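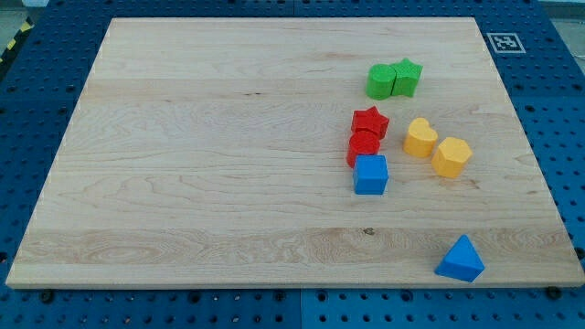

The older mover said the piano would go last, and that he had said so on the phone, and that he would go on saying so all the way to Jovville if he had to.

She let him. It was 516 miles, and he'd been kind about the boxes, even the ones she had taped so badly that the cookbooks slid out on the stairs. Her mother had left Findmont with two suitcases and a lamp – how had it taken a truck and 4 men to get her out of the same house?

"You'll want to ride behind us," he said, wiping his neck with his cap. "We stop in Cledgate for pie. Always have."

So she followed them out past the feed store, a little after 10, with the fern belted in beside her, and she didn't cry until the bridge, and then only a bit. In Cledgate he had already ordered for her. It was peach, still warm, and he talked about the piano the whole time.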